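The new break room corner, Lukwood building

Second floor is finally usable, or one table of it is. Quick page before I lose the pictures. Kettle and the rest of the shelves come in September — until then it's the microwave, a few dishes and whatever you bring in. Everyone on the floor gets a turn, 30 people, one oven, so please be quick at lunch. 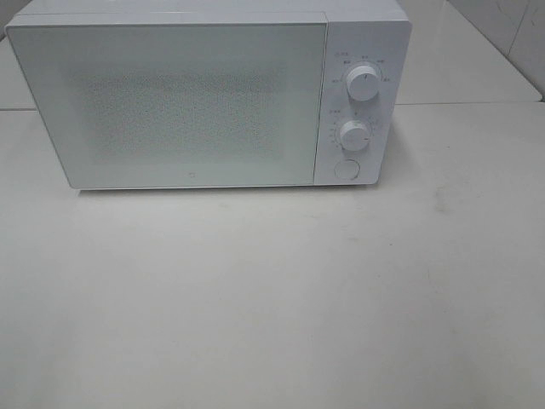
The microwave. White, two knobs, labels look to be in Chinese.

Riku Murakami is doing an English card for the knobs, should be taped up next to it soon. Till then ask him or me. Oshima lent us the table, they want it back at some point, so wipe up spills and no hot dishes straight on the top. Mats are on order from Fodora. Also the round button under the

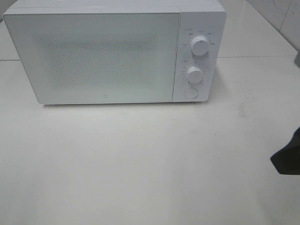

lower dial is what opens the door. Don't pull at the door edge, theres no handle. Push the button, let it swing, done. Cover soup. Cover anything with tomato. Five minutes max if people are waiting, and take your food out when it's finished, we had 2 complaints the first week already.

Dishes next. We went with pink because the gray ones from the old office kept walking off to other floors.

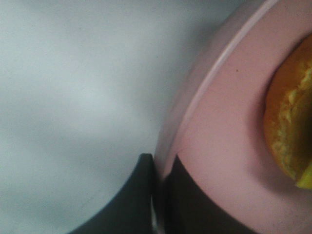 Light pink plate, cut orange. Matte finish, raised rim.

Plates are for everyone, wash and put back the same day. Fruit is first come first served, Ryota Kudo does the shopping and the money comes out of the coffee tin. No fruit left out overnight please — flies. Bowls live with the plates, same rule. If you chip one just say so, they're cheap and we can get more from Trestton. 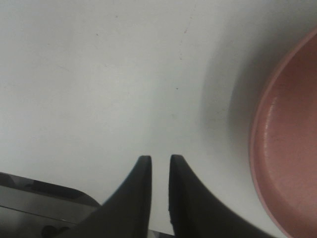

Ryota Kudo wrote back that the bowls are too shallow for noodles and asked for a couple of deep ones in the next order, plus a seperate sponge for greasy stuff. Both are on the list now. Anything else, room 171, or leave a note by the microwave.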